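About Gronodton

Gronodton writes and tests control software for two-armed household robots. We started with 5 people above a tyre shop and there are now 11 of us. Most of our work is done in simulation, in furnished rooms such as the bedroom we call Helmy.

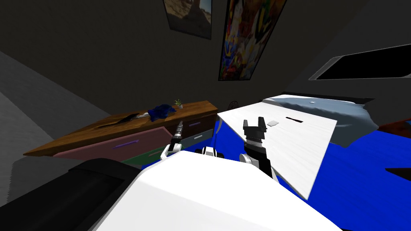

Page last changed: September

Customers often ask us about the Mereo fault, so we keep an account of it on this page.

Mereo is our arm controller. Last spring a release went out with an error in how it handled contact at the right gripper. If the gripper met a flat object at an angle, the controller could read the contact as a finished grasp and start the next move. In simulation this left boards and trays tilted. On a customer's machine it pushed a shelf off its brackets. No one was hurt. 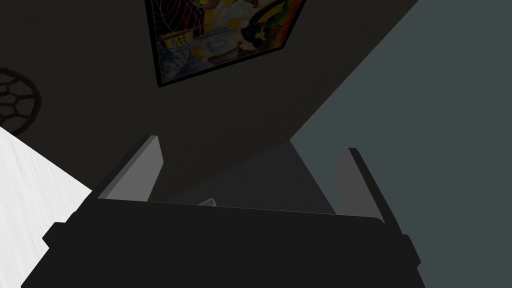 The customer reported it at 4 in the afternoon and we withdrew the release that evening. Fadwa Hamdy, who runs testing, went back through 2,000 stored runs and found the same error in 70 of them. Our checks had passed those runs. They only looked at whether the gripper had reached its target position.

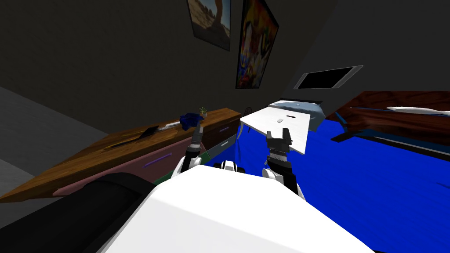
Aiguo Luo rewrote the contact check. Mereo now stops both arms if the force at the fingers and the finger positions disagree, and it stays stopped until a person clears it. This makes some jobs slower.

We also changed how we release. Every version is run in Helmy with large flat objects near the bed and dresser,
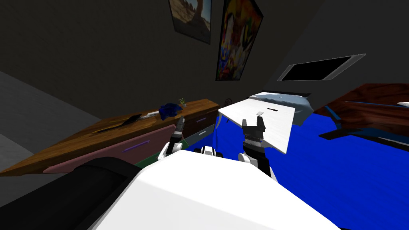

and then on Drotus, our workshop robot, at reduced speed. Fadwa signs off both stages. Faults can be reported to her through the contact page, and we publish the ones that affect safety.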